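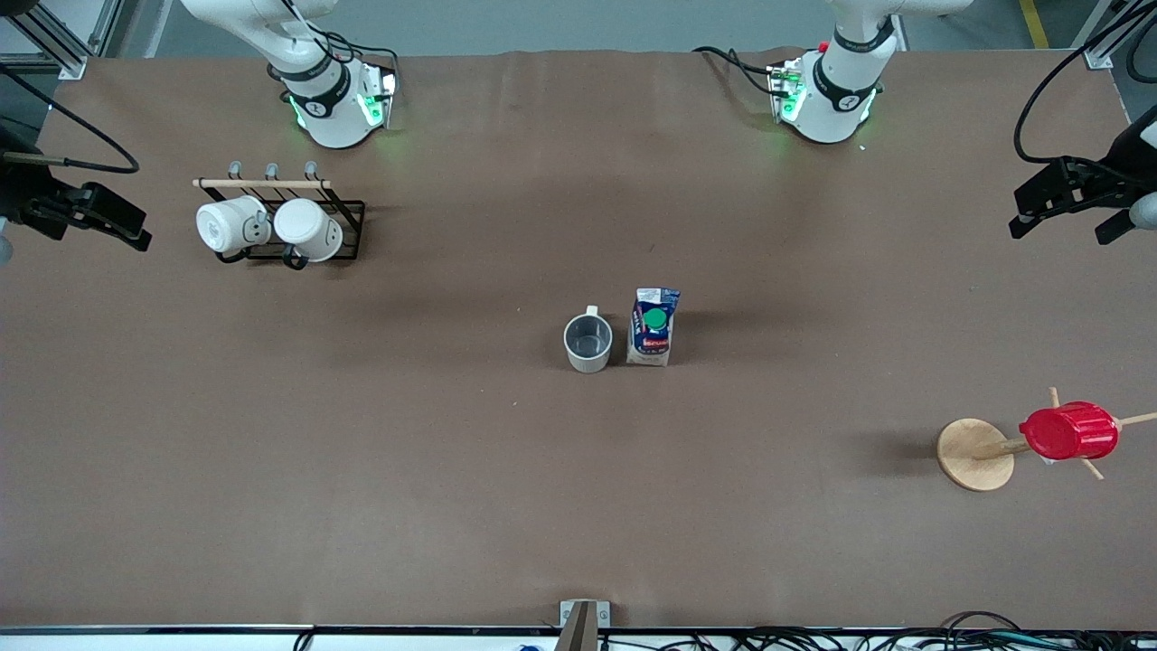 Trustodeck Beach Sieve Set, reviewed after a summer on the shingle

The box says this set will let you "read any beach like a geologist." I have my doubts about that, and after using it through August at Stosgate I still have most of them.

You get a stack of nested sieves, a lid, a catch pan, a pebble gauge and a booklet. The sieves do what sieves do. I took samples from 8 spots along the spit, from the harbor end to the point, dried them at home and shook them through. The meshes stayed tight in their rings, and the pan doesn't leak fines, which my old Moulin set always did.

The trouble is the coarse end. The biggest opening is far too small for an upper storm ridge, so at Stosgate nearly half of what I dug stayed on the top sieve and told me very little. For that you need the gauge, a flat plate with square holes. Mine had burrs on two of the holes, and a stone that passed one way up would stick the other way. I filed them down, but at $105 I shouldn't have to.

Then there is the sample size. The booklet tells you to collect 500 grams per site. On sand that's fine. On shingle a single cobble can weigh more than that, and one stone will swing the whole curve. Unai Esteban, who runs our Thursday shore walks, takes several bucketfuls from each spot and weighs them on the beach. His results from the ridge looked nothing like mine, and I trust his.

The booklet's chapter on longshore drift is the weakest part. It says pebbles always get smaller in the direction of drift. Plenty of beaches don't behave that way, and some that do may owe it to old material being sorted again long after it arrived. None of that gets a mention. All 48 pages are written with the same confidence.

If you mostly sample sand, the Orero set costs less and has a better lid. For mixed beaches I'd buy the Trustodeck sieves on their own, if the company ever sells them that way, and get a decent gauge somewhere else.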